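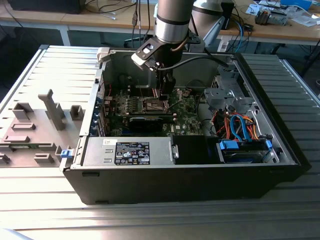
Members' bulletin: fragrance storage and the new sample library

The sample library at Seslow will reopen to members in June, following a review of how the collection is kept and lent. The library holds 300 perfumes in small glass vials, including a group of discontinued colognes from the Kincaid bequest. Members may borrow up to three vials at a time and should return them within two weeks.

Rafferty Mercado, who has looked after the collection for several years, has moved the citrus and light floral scents to a cooler cupboard away from the window. These are usually the first to lose their colour and freshness. The heavier ambers and woods remain on the open shelves, where members can smell them from paper strips before choosing.

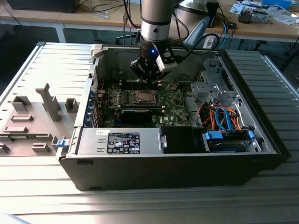

The open computer tower, with its side panel laid flat to the left.

Members who keep their own bottles at home are advised to store them upright, in their boxes, and out of the bathroom. Caps should be replaced firmly after use. A perfume that has darkened a little may still be perfectly pleasant to wear, although a sour or metallic opening is a common sign that the top notes have gone.

The library has also received a set of materials from Grovari for use at the Wednesday smelling evenings. The set covers labdanum, vetiver, orris and several modern musks, each diluted for safe handling. Members with sensitive skin are asked to use the strips only. The evenings are free to attend, but places must be reserved at the desk.

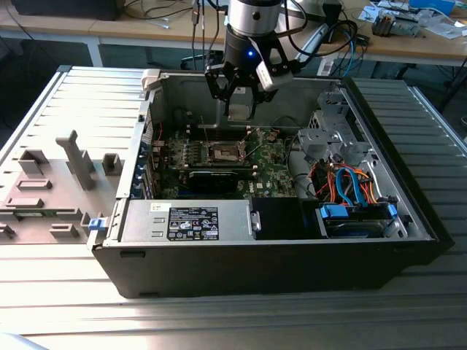
Inside the tower: the green motherboard and its empty CPU socket.

Donations of full or partly used bottles continue to be welcome. Please include the name of the perfumer, if known, and the year of purchase. Decanted perfumes without a label cannot be accepted. The Andex catalogue of the collection will be available to read in the library, and members may request copies of individual entries.

Recent items
Choosing a scent for warm weather
A short guide to orris
Notes from the spring smelling evening
Caring for vintage atomizers
Membership renewals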